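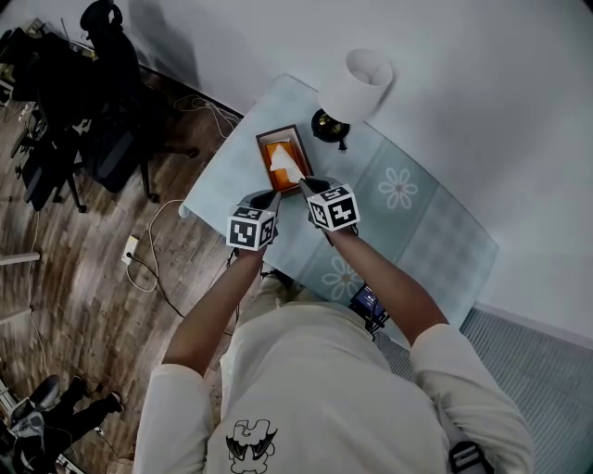
Primero mide el juego de la dirección y luego toca la alineación, me escribió un lector del foro de Rekico cuando conté que el coche se me iba de atrás a la salida de las curvas. Tenía toda la razón, así que he rehecho esta sección.

4. Montar el kit de ángulo Inska

4.1. Levanta el eje delantero, pon borriquetas y quita las ruedas.

4.2. Suelta la rótula exterior con el extractor. ¡Nada de martillazos! Yo me cargué 2 guardapolvos así.

4.3. Atornilla la mangueta nueva con la mano y deja el apriete final para cuando el coche esté en el suelo.

Nota: el kit Wieser antiguo lleva otros casquillos, no los mezcles.

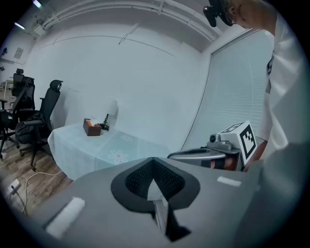
4.4. Gira el volante de tope a tope y mira si la llanta roza con el brazo. Yo lo hago despacito y con linterna (la goma del paso de rueda tapa mucho). Si quieres apuntar el ángulo, pega en la mangueta un marcador impreso en blanco y negro, como el del cubo blanco de la foto, y compáralo en cada tope.

Precaución: si roza, no ruedes ni por el paddock.

4.5. Baja el coche, aprieta y date una vuelta tranquila por Sivska antes de cruzarlo.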